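Thirty-Seven Days

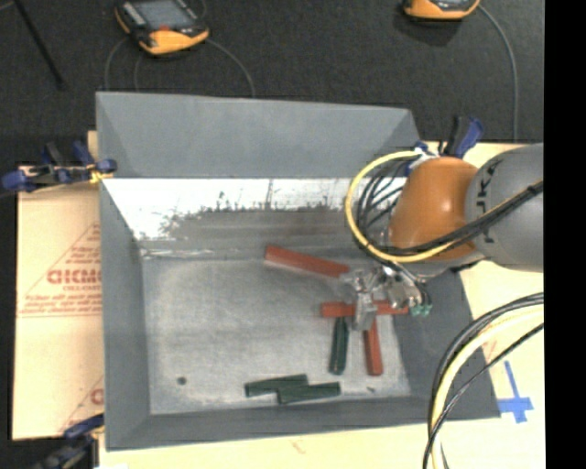
Six blocks in the bin, three red and three green.

The trial of the Bakeck kit ran for 37 days, and on the last of them I still hadn't decided what to write on the form.

The form was from Nestell, who sold the kit and wanted it back or paid for. It had a box for Yes, a box for No, and two lines for comments. The price was printed at the top: 1395 a month, fitting included, software extra from April.

We are a small firm in Tunau. We pack wooden toys and, in a good week, we send out 2000 boxes. My job is the line, and the line was the reason I had been given the form.

I went down after the others had left and switched the arm on. It made its usual noise, a sort of cough, and swung over the bin. I had tipped the blocks in myself, any old how, the way the fitter told us not to.

The fitter had been good about everything except the clamps. The manual said to bolt the bin down. He looked at the bench, looked at the manual, and went out to his van for clamps. "These will do you," he said, and they had done us.

The arm dropped towards a red block, stopped, and thought. I say thought. The manual calls it Settling and gives it a page to itself. In the first week I used to stand there with my hand halfway out, wanting to help, and had to be told to keep back.

It took the red one. It took a green one. The third it picked up by the very end, so the block hung down like a fish, and I was sure it would drop. It didn't. It put the block on the tray and came back for the next.

My father packed for thirty years and could do a box without looking at it. He would have hated the arm - the noise mostly, and the price. But his hands were finished by the time he was fifty-five, and at Christmas somebody else had to cut up his dinner. I thought about that more than I thought about the 1395.

The last block had slid into a corner. The arm went down for it, missed, came up, and went down again. I counted 2 misses and then stopped counting. In the end it got hold of it and laid it on the tray with the others, a bit crooked.

I straightened it. Then I sat on the stool and filled in the form.

Under comments I wrote: slow in the corners. Under that I wrote: please send the same fitter.

I ticked Yes and turned the lights off.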